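Search this site Enter keyword Go

Saying No Without the Long Explanation: Tips for Around the House

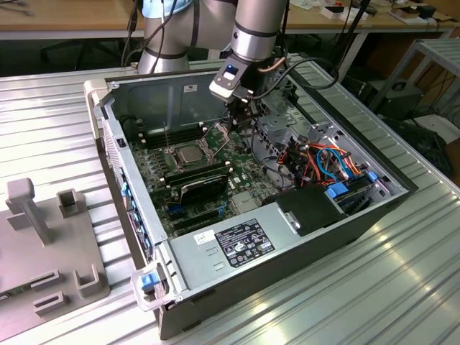
A desktop tower on its side with the panel off.

Most household arguments I have been part of started with a yes that should have been a no. These are the habits that helped me say what I mean at home, at the sink or in the garage.

Answer the question first. If your sister asks whether you can host in April, say "No, I can't" and then stop for a second. Details can come after, if she asks.

Keep a short list on the refrigerator of jobs you don't do. Mine has two lines: ironing other people's shirts, and lending out the good saucepan. Guests read it and don't ask.

Don't bring up a complaint while someone is holding a knife or a hot pan. Wait until the dishes are drying.

Say the thing once. When Aurélien, my husband, leaves his paint trays in the kitchen sink, I say, "Please move these before supper." I used to say it four different ways and he heard none of them.

If you tend to blurt things out, write the note, leave it under the bread box overnight and read it again at breakfast. Cross out "always" and "never." What is left is usually one sentence — give them that one.

Split shared tools by name. A strip of masking tape on the handle works fine, and pencil holds up better than marker if the tape gets oily.

When a neighbor wants to borrow something you'd like to keep, offer a time limit or say no. "Until six o'clock" is a clear answer. "I guess so" is how I lost a stepladder.

Apologize for the tone if the tone was bad. You can leave the opinion where it is.

Teenagers get the same rules, with fewer words. Mine stop listening at the second sentence.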